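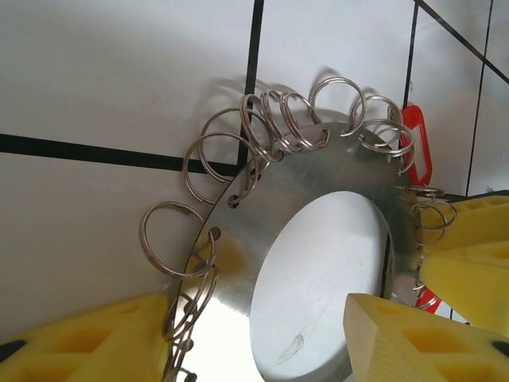 Go early and take the side door, one reader wrote after my last note on the Fullbridge open day, and I followed the advice. By nine the line at the front gate reached the bus stop. The side door on the canal side had four people waiting.

Fullbridge is an old thread mill that has been split into workshops, and once a year most of the tenants let the public in. The date this year was 2025-11-19, a Wednesday, which kept the families away until school let out. Entry was free. The printed map cost a dollar and was worth it, as the floors are not numbered the way you would expect.

I started on the ground floor with Bouazza, a bindery that does ledgers and guest books. They had a guillotine running and were trimming blocks of paper to size. Visitors could sew a small notebook with waxed thread. Mine came out crooked, but it holds together. The smell of glue is strong in there, so don't go straight after breakfast.

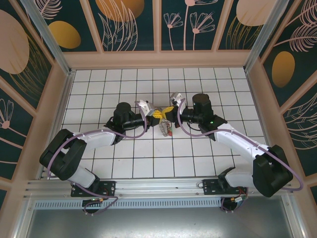
The dye room should have been open longer, a woman on the stairs told her friend, and I agree with her. Plillero, the yarn dyers on the second floor, ran only two sessions, each for 36 people, and both were full before eleven. I got into the second. They dye in small lots and keep a card for every color, with a snip of yarn tied to the corner. The wall cabinet holds 1,783 of these cards. Some of the older ones have faded so much that the written recipe is the only guide left.

The session ran 60 minutes and covered three blues and a rust red. We were told to bring old shoes. Few people had, and the floor drains were busy.

Lunch was soup and bread in the loading bay. The seating was poor – a few benches and a low wall – but the soup was good.

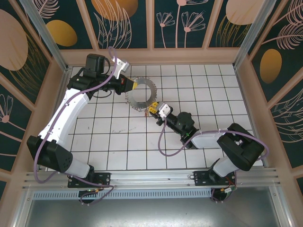 Is the roof open this year? That question came up again and again at the desk, and the answer was no. Repairs to the water tank are due to finish in April, and tours may start again after that.

I spent the last part of the afternoon at Tundeo, a letterpress shop on the top floor. They print labels, mostly for jam and soap, and let visitors pull one from the hand press. The type drawers are heavier than they look. The shop also sells seconds by the door at half price, cash only.

The freight elevator stops at five. After that it is the back stairs, which are steep and badly lit on the last flight.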